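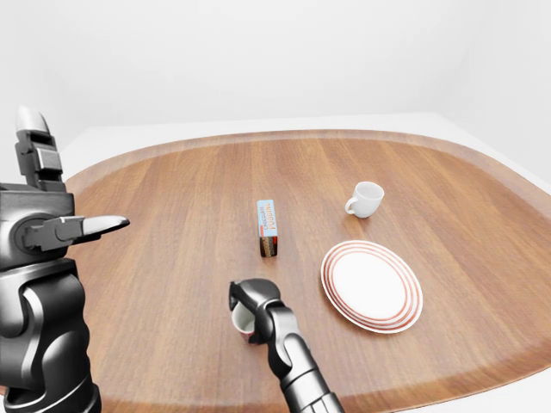
Fixing the thumb problem in the mug task

I have been working on the same simulated tabletop task since February, and this week I finally have a result worth writing up. The task is short. There is a table with a pudding box, a white mug, a striped plate and a red and white mug. The right hand has to pick up the red and white mug and set it on the plate without touching anything else.

The policy is trained by imitation on teleoperated demos. We have 1,462 of them, recorded in Trillevholm with the Ikora hand model. My first version predicted all the finger joints directly, one step at a time. It reached the mug fine and then fumbled the grasp, mostly because the thumb closed at a different moment from the other fingers.

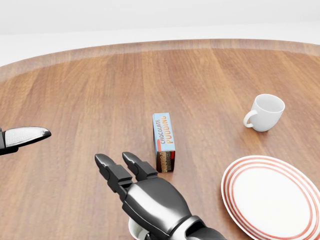

The change I made is small. The policy now predicts a chunk of 11 steps at once, and the finger joints go through a low-dimensional grasp code that Rostyslav Hrytsenko fitted on the same demos. The arm joints are left alone. I also masked the left hand out of the loss, which I should have done earlier. It has no part in this task and the model was spending effort on copying the small drift that operators put into it.

I trained with 3 seeds. The best one gets 89 percent success over randomized starts. The other two are a bit lower — I will put the full table up when the Kravchuk baseline has finished, because that one is still in the queue and I don't want to compare against half a run. 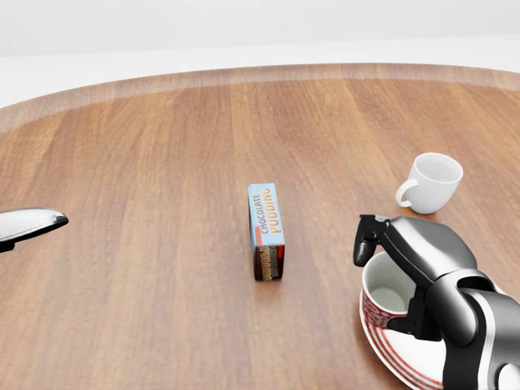
Right hand at the red and white cup, over the striped plate.

The failures that are left are mostly at release. The fingers open, one of them is still inside the rim, and the mug tips as the hand backs off. A few others are bad approaches where the forearm comes in too low. The box gets knocked over less often than I expected, given where it stands.

Object positions are shuffled in training, but the set of objects never changes, so I make no claim about other mugs or other plates. I tried swapping in a taller mug on Friday and the numbers were poor.
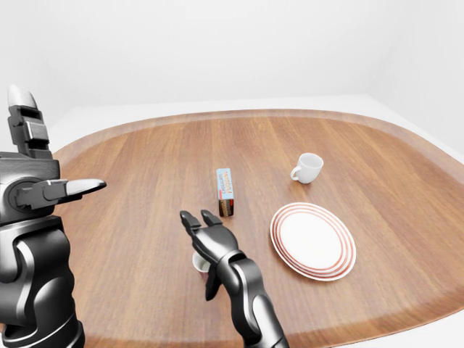
Does the grasp code need to be refitted for every new hand?

So far it does. The code is fitted on joint angles, so a hand with different joints needs its own fit, and that needs demos from that hand. Fitting is quick once you have them.

Configs and the evaluation script are in the Ikamix repo under the mug folder. The checkpoint naming is still a mess, so use the one marked seed 2.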